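December, gripper comparison in sim, continued

Picked up where Fergal left off. Same arm model, same tabletop, only the fingers and the controller gains change between sets. Two finger designs so far: the Gomlow parallel pair (straight, flat pads) and the tapered pair Adesuwa drew up for the Plellmont job. 200 trials each, random seed 3026 for both so the start poses match.

Gomlow: 171 clean grasps. Most of the misses were finger contact with the frame on the way down. The pads are too wide for that gap.

Tapered: 184. Fewer frame contacts, but the part rotates in the grip on a fast lift. Dropped the lift speed to 90 mm/s and reran the misses only – nine of the 16 went through. That rerun is not a fair comparison and shouldn't go in the table.

Contact friction is still the default value. Fergal Quinlan thinks it is too generous for the tips and I agree. He has pad samples from Hermans and will measure them on the bench before we touch the setting.

Randomized lighting was on for all of this. The wrist camera estimate jumps when a shadow edge crosses the part, worst when the gripper is straight down next to the frame.

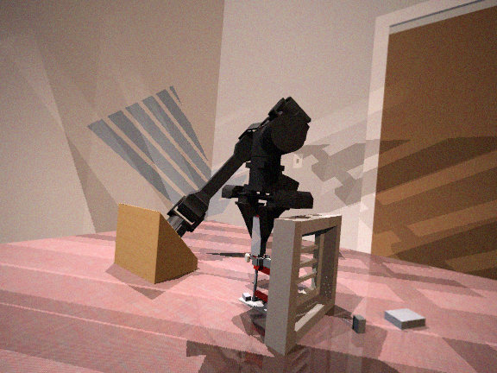

Next set: approach from the open side, away from the frame, with the wrist turned a quarter. Lighting fixed for the first half, randomized for the second. Keep the seed.

Masolero controller build still logs the finger force with the wrong sign. Flip it in the plots for now. Adesuwa has the ticket.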